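Protecting a wood floor under a checkered mat

Posted in Floors and Furnishings by Pronden Community Rooms

Our organization maintains a multipurpose room with a dark brown wood-plank floor. A large mat in pinkish-red and white squares is laid over part of it, and small items such as plates are regularly set down there during activities. We wish to know whether the mat may remain in place permanently, and how cables near it should be arranged.

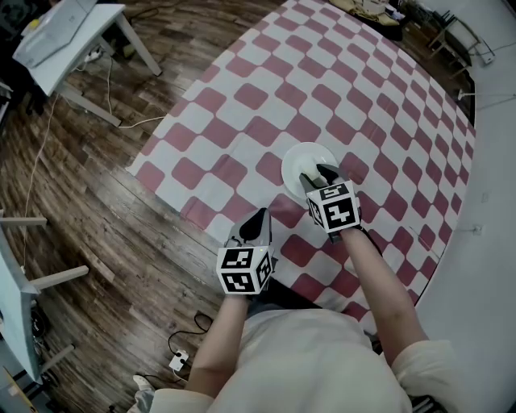 The checkered mat on the plank floor, with a white plate resting on it.

Grirnau Facilities Desk
A mat of this size should not be left in one position indefinitely. Wood changes color with exposure to light, and a covered section may eventually differ from the planks beside it. We recommend the following practice, which we apply in our own rooms:

Lift the mat once a month and sweep beneath it. Grit trapped under a mat will scratch the finish. Allow the floor to dry fully after mopping before the mat is returned. If an edge begins to curl, place the mat upside down overnight under an even weight.

With respect to cables, the white one crossing the planks toward the mat should be rerouted along the wall or secured under a low cord cover. Cables should not be run beneath the mat, where damage cannot be seen. The power strip under the table should be kept clear of mop water.

Maluleke
We have the same kind of floor. Ours faded in 42 days by a south window. Rotate the mat.

Gurkholm Property Services
We concur with the first reply. Please also confirm that any non-slip underlay is approved for finished wood, as certain rubber backings leave marks that require sanding. The floor manufacturer can provide this information in writing.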